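NOTICE TO THE INCOMING TENANT OF ROOM 8

The Provham Residence welcomes you to Room 8 and trusts that your stay will be a quiet one. The building was raised in 1791 by the Eken Trust, which continues to own it, and its rules have changed very little since.

The bed is to be attended to first. Strip it each morning and sweep the mattress before laying the sheet. Work from the head to the foot, along the seams, where the sand collects. The management is aware that the Residence stands 90 miles from the sea. Tenants have written to us on this point, and their letters have been filed. 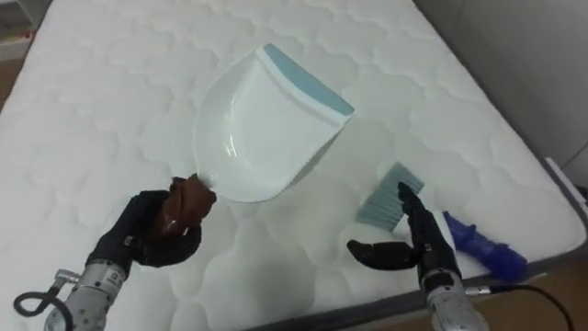
Mattress and dustpan, Room 8. The blue edge of the pan leads.

Sand gathered in this way remains the property of the Trust. It is to be emptied into the jar on the windowsill -- never into the sink -- and the jar left outside the door by nightfall. A clean one will be returned to you. Charges for a missing jar are set out in the Homus schedule, which hangs in the hall.

Should you find a shell, kindly place it under the pillow and sleep as usual. The previous tenant kept hers in a drawer. Her deposit of 900 was returned to her sister in December, together with her shoes, which were wet.

The window may be opened at low tide. Tide tables are supplied by Ng Stationers and will be slipped beneath your door on the first of the month.

The Office of the Residence
June 2026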